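Anyone else tracking closing lines on small bets? Is it worth the hassle?
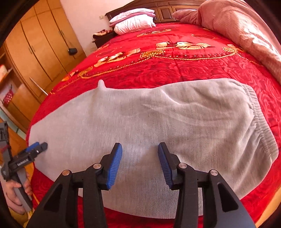

Posted by halfpointhank, September 9, 2025

So I've been keeping a spreadsheet on my football and basketball bets going back to last November, and I'm at 403 plays now. Flat stakes, nothing fancy, mostly sides with a few totals mixed in. I'm up a little, and my buddy Getachew Mersha (he's the one who got me into this) keeps telling me my record means nothing and I should be looking at whether I beat the closing number.

I went back and filled in the closers for everything I could find, and I beat the close on a bit less than half of them. But I'm still ahead! So which one do I believe? Do I keep doing what I'm doing or am I just running hot and about to give it all back? I'm a small bettor, this is beer and pizza money, and filling in that column took me most of a weekend.

tealtowel
Getachew is right, sorry. 403 bets is nothing. I had a stretch longer than that where I was winning nicely and thought I was a genius, then I gave it all back between New Year's and the conference tournaments. If you aren't beating the close you're paying full juice on a coin flip.

BigDogBenny
Here we go with the closing line people again. The man is UP. You can't deposit closing line value. I've been betting dogs since before there was an app for it and I have never once looked at where a game closed after I had my ticket in. Why would I? Game's on!

tealtowel
Benny, do you keep records?

BigDogBenny
I know what's in my account

tealtowel
Okay then.

phong_d
Phong Đào here, I used to post under a different name on the old Farkia board, some of you may remember my long posts about teasers. I'd split the difference a little. How much the close tells you depends on what you're betting. NFL sides, yes, by kickoff that number is really sharp and if you're on the wrong side of it week after week I'd worry. But small conference hoops totals? Those can close pretty soft. Hank, how many of the 403 are NFL sides?

halfpointhank
Good question, I'd have to sort it. I'd guess a third? The totals are almost all small college stuff, late games out west when I can't sleep.

phong_d
Sort it and come back. Also which closer are you using? If you're comparing a number from your own book to the close at some other book you're mixing things up. I use the same site for both, and I write down the price as well as the number. Plus 3 at -120 and plus 3 at even money are two very different bets and a lot of people log them the same way.

halfpointhank
Uh. I logged them the same way.

phong_d
Ha, we all did at first. Go fix it.

sundayscaries88
Does anybody use Clika for this? I've been on the free version and it pulls the closers in for you, but it stops at 681 bets and then wants you to pay, which is a really weird number to stop at. I'm getting close and don't know if I should pay up or move to a spreadsheet like Hank.

tealtowel
Spreadsheet. I paid for a year of Clika and it graded a bunch of my pushes as losses. Support took forever.

marge_in_the_middle
I've had no trouble with it at all, been paying for two seasons. The pushes thing got fixed. You do have to enter your half points right or it grabs the wrong alternate line, so maybe check that before you blame the app, teal.

tealtowel
I entered them right, Marge.

marge_in_the_middle
I'm only saying it happened to me and it was my typing.

woldemariam_w
My record is 1,850 bets over five seasons, all NFL and college football, so I'll toss mine in. Beat the close by a decent bit in three of those seasons. Two were winners and one was a loser, a bad one. The two seasons where I was behind the close both lost. So it isn't perfect year to year but I'd still much rather have it on my side. Hank, what I'd do is leave the stakes exactly where they are and get your bets in earlier in the week. A lot of my bad numbers came from waiting till an hour before kickoff when everybody else had already taken the good one.

BigDogBenny
Or you wait and the public pushes the favorite up and you get an extra point on the dog. Works both ways. Got a plus 7.5 last year on a game that sat at 6.5 all week, and they lost by 7.

woldemariam_w
Sure, and then you'd have beaten the close, Benny. You're one of us.

BigDogBenny
Take that back

datholm_dave
How many bets before the record itself means something? I've seen people say more than 3,000 and at my pace I'll be a grandpa. There are five of us here in Datholm who throw in on games together and we get down on maybe four a week.

phong_d
Depends on your edge, and if it's small then yeah, it's thousands. Don't let that stop you from writing things down though. At four a week I'd mostly look at whether you're shopping around. Do the five of you all use the same book?

datholm_dave
We do, yes. It's the one with the good parlay boosts.

tealtowel
Oh no.

halfpointhank
Okay, back with the sorting! NFL sides are 148 of them and I'm behind the close and down a little over two units. The college totals are where all the profit is, and I beat the close on well over half of those. So I guess I'm a totals guy?? I still have to go back and put in the prices, so don't hold me to it.

phong_d
That's a much better picture than the one you started with. I'd cut way back on the NFL sides, or play them for half, and see how the totals look by the end of November. Small college limits are low but at pizza money you won't notice.

BigDogBenny
He's gonna quit the NFL right when it starts?

halfpointhank
Half stakes, Benny. I'm not a monk. Does anyone have a decent place to get old prices for the small conference games? Mine only go back to February.

marge_in_the_middle
I've got a file with most of last season in it, I'll message you tonight.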